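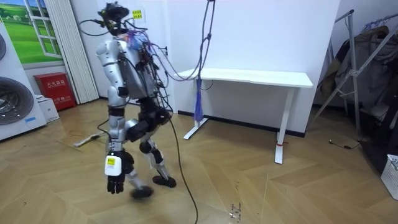
Clevemar supplies and finishes solid wood flooring for homes and small workplaces. The answers on this page cover boards laid in patterns, their care, and the terms of our refinishing service. Most inquiries concern pattern floors in pale tan tones, laid in a chevron or herringbone like the floor shown on this page, and the first few answers deal with those. Straight-laid boards follow the same rules unless an answer says otherwise.

What is the difference between chevron and herringbone?

In herringbone, each block is a rectangle with square ends, and the end of one block meets the long side of the next. In chevron, the ends are cut at an angle and meet point to point along a straight line. Chevron blocks are made in left-hand and right-hand versions, and the two must be ordered in equal quantities.

How much extra material should I order?

For straight-laid boards, add 7 percent to the measured floor area. For herringbone or chevron, add 11 percent. Rooms with bay windows, curved walls or several doorways need more; send a sketch with dimensions and we will calculate it. Keep one unopened pack for repairs. Later batches may differ in color.

Which way should the pattern run?

The usual choice is for the points to run toward the longest wall or toward the main window. In a hallway they normally run along the length. The center line is set out from the middle of the room and not from a wall, as few walls are straight enough to work from.

Can a pattern floor be laid over underfloor heating?

Yes, if the blocks are fully glued to the subfloor and the surface temperature stays at or below 80 degrees Fahrenheit. Run the heating before installation, switch it off for the installation itself, and bring it back up in small steps afterward. Floating installation over heating is not covered by our warranty for pattern floors.

How long do the blocks need to acclimate?

Leave the packs closed and flat in the room where they will be laid until the moisture reading of the wood is within the range printed on the pack label. The time depends on the season and the building. New plaster or a new concrete slab must be dry first. Do not store packs in a garage.

Which finishes do you offer?

Two. Dillov is a penetrating oil that leaves a matte surface and can be repaired in spots. Flenby is a water-based lacquer that forms a film and needs less routine care, but a deep scratch usually means recoating the whole room. Samples of both are available on the same wood, in hand-size pieces.

Can I change from lacquer to oil later?

Only after sanding to bare wood. Oil will not soak in through a film. Going from oil to lacquer also requires sanding, and we ask for a test patch before quoting, as old oil can stay in the joints and affect adhesion.

What do you charge for refinishing?

The minimum charge for a call-out is $320 and covers one small room with the furniture already removed. Larger jobs are quoted by area after a visit. Stairs are quoted per step. Moving furniture, lifting carpet and removing old adhesive are separate items on the quote.

My floor has gaps in winter. Is this a defect?

Narrow gaps that close again by June are normal movement. Heated indoor air is dry and the wood shrinks across its width. Keep relative humidity between 40 and 60 percent. Gaps that stay open all year, or blocks that sound hollow when tapped, should be reported with photographs and the order number.

How do I clean an oiled floor?

Vacuum with a soft brush head, then wipe with a well-wrung cloth and the soap supplied with the oil. Do not use a steam mop, vinegar, or any product containing ammonia. Wipe up standing water at once.

What should I put under chairs and heavy items?

Felt pads for chairs, replaced when they are worn or gritty. Office chairs need soft casters marked for hard floors. Rubber-backed mats can discolor both oil and lacquer and should be avoided.

Is the Ateş stain still available?

Ateş was withdrawn from the range on 1 April 2023. Remaining stock is reserved for repairs to floors we stained originally.

Who handles technical questions?

Siebe Van Damme answers questions on subfloors, moisture readings and adhesives. Call the main number and ask for extension 1730, or use the contact form and select "Technical."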